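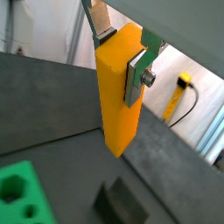

How do you clean a shape sorter and its blocks?
Wash the pieces by hand in warm water with a little dish soap, wipe the board with a damp cloth, and let everything air dry before the blocks go back in.

What you need: a dishpan, mild dish soap, an old soft toothbrush, two cloths and a dry towel.

1. Take all the blocks out and check them for cracks or chips. Throw out any that are damaged.

2. Plastic blocks can soak for 13 minutes. Wooden ones should not soak at all — wipe them with a damp cloth and dry them right away.

3. Go over small specks and marks with the toothbrush. If a mark stays, rub it with a paste of baking soda and water, then rinse.

4. Wipe the board on both sides. Run a corner of the cloth around the inside of each hole, including the small ones, where crumbs collect.

5. Set everything on the towel, spaced apart. Turn the blocks once. Ours take nearly 100 minutes to dry in December with the heat on.

Before you put the set away, try each block in its hole. If one sticks, feel around the edge of the hole for dried soap and wipe again.

Page by Abbas Zamani. Next: Cleaning stacking cups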